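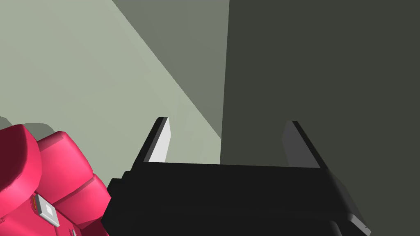
Fig. 1. A two-finger gripper, computer rendering.

Session 9: Voting from Abroad
Comparative Elections, handout to accompany the lecture
Sizwe Van Wyk

Last time we left the overseas voter standing in a kitchen in another country, holding an envelope with the wrong postage on it. We pick up there.

Key terms for this session

External voting: any arrangement that lets citizens vote while living outside the country. By mail, in person at a consulate, by proxy, online, or some blend of these that made sense to whoever drafted it.

Residency cutoff: a rule that ends the right to vote after a set time away. Countries that have one tend to change it whenever the people abroad start voting for the wrong party.

Reserved seats: seats in parliament elected only by citizens abroad. Compare with assimilated voting, where the ballot is counted in the voter's last home district.

The Drodov exercise

Drodov is our practice country. It has one chamber, a close election and a great many citizens who moved away and kept their opinions. In the district of Clurnora the figures are as follows.

Ballots mailed to voters abroad: 3856
Ballots returned by the deadline: 2794
Margin between the top two candidates, domestic vote only: 1007

Work out the return rate before class (it is about 72 percent, so you can check yourselves). Then work out what share of the returned ballots the trailing candidate needs in order to win, assuming only two candidates and no spoiled ballots. Last year several people forgot that a vote gained by one candidate is also a vote missing from the other, and elected a man who had lost.

Now suppose the deadline is changed so that a postmark by election day is enough. Who in Clurnora is suddenly a passionate defender of the postal service? Write half a page. Be unkind if you like, but cite the rule.

Why turnout abroad is hard to measure

To get a turnout rate you need to divide by something. At home that is the number of eligible voters. Abroad, it may be the number who registered, the number the consulate thinks live there, or a guess from an old census. A government that wants a healthy figure will divide by the first.

Reading

Živković, chapter on consular voting. Skip the appendix unless you enjoy stamps.
The Flurnska report, tables only. The prose was written by several people who were not speaking to each other.

Half-page answers are due at the start of the next session, on paper.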